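Ticket 872 - Garment flattening, bedroom set: start poses too similar
Opened by: Leopold Grabner
Assigned to: Marlies Ortner
Project: Ellgate
Status: waiting for review

Problem
The policy trained on the first 400 episodes goes to the same place on the duvet every time, also when the cloth lies somewhere else. I looked through the start frames and I think the reason is in our data. The garment was dropped by the same hand from the same side, so the folds look alike.

Start state under the new rule, grippers open, before the first grasp: 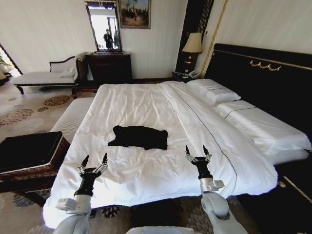 Steps tried
1. Replayed ten old episodes on the arms. No fault in the motion, so calibration is excluded.
2. Removed the near-duplicate starts and trained again. A little better, but now there are too few examples.
3. Wrote a new reset rule with Florian Auer: crumple the garment, turn it, drop it without looking. Black cloth on the white duvet stays, the contrast is good for us.

Open question about the label "flat". Danilo wants the sleeves out and the front up. I would accept small wrinkles in the duvet - we can not iron the bed between episodes. 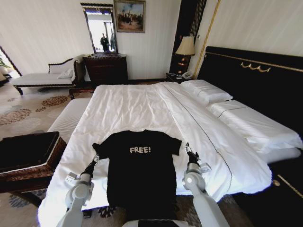

Collar toward the headboard is for me the only valid end direction. If we allow both, the operators will choose differently and the model learns an average of the two. Please confirm, Marlies, then I will write it in the operator sheet and we continue until 1,000 episodes.

Related: ticket 874 (left gripper closes late).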